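Handheld grippers on thin film packets - pads or fingers?
Forum: Grippers and end effectors

hollau_bench
We've been trying a pair of handheld grippers on a chilli seasoning packet, with the stock pads against the Plestora ones. Two wrist views and the head view are below.
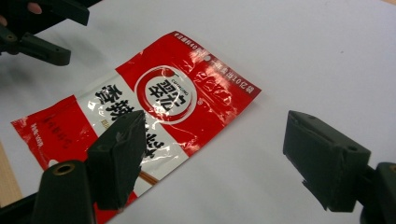
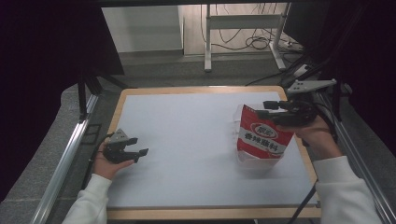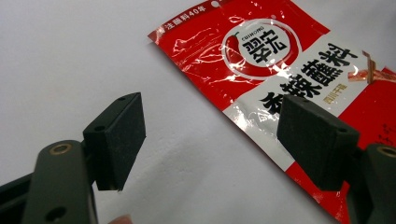
Hollau, March 14, 2021

The packet is glossy film and it creases wherever you touch it. Boxes and tins have given us no bother with these fingers. With film, the pads either slide along it or push it across the table. I logged 100 tries with each set of pads. Stock pads failed 46 times, Plestora pads failed 17 times. I'm inclined to order more of the Plestora ones but would like to hear from anyone who has run them longer.

nicholas_w
How worn were the stock pads? The right-hand finger in the first picture has a frayed edge on its padding. I wouldn't compare that with a fresh set.

hollau_bench
Fair point. The stock set has done almost 1,000 grasps on other jobs. I'll fit new ones and run it again.

Gerd Mühlbauer
I don't think the pads are your problem. The tips are big flat blocks, and with the packet lying down there is nothing for them to get hold of. Standing up is another matter, as you've got a top edge to go for. Were both positions counted together?

hollau_bench
Yes, mixed, and I didn't note which was which.

Gerd Mühlbauer
Then I wouldn't order anything on the strength of 46 against 17. Split it by position first. We use a thin lip on the end of the finger for flat film and leave the pads alone.

Wakana Arai
I disagree with Gerd about the lip. We tried one on the Andance arm and it caught on the table covering every time the wrist was a bit low. Softer pads and pinching the film into a fold worked better for us. It's slower, though.

Gerd Mühlbauer
How stiff was the lip? Ours is spring steel and it gives before it digs in.

Wakana Arai
Printed, so quite stiff. That may explain it. I still wouldn't want steel on a soft covering.

nicholas_w
Separate question. Do you get glare trouble in the wrist views? There are white reflections on parts of the red film in both of them, and the head view looks much calmer.

hollau_bench
Some. The edge of the packet is still easy to find against the white table, so I've left the lights as they are. Moving them is on the list - after the pads.

Wakana Arai
Try a matte packet as well if you can get one. I'd like to know if the numbers change.

hollau_bench
Will do. New stock pads are ordered, and I'll log flat and upright separately this time.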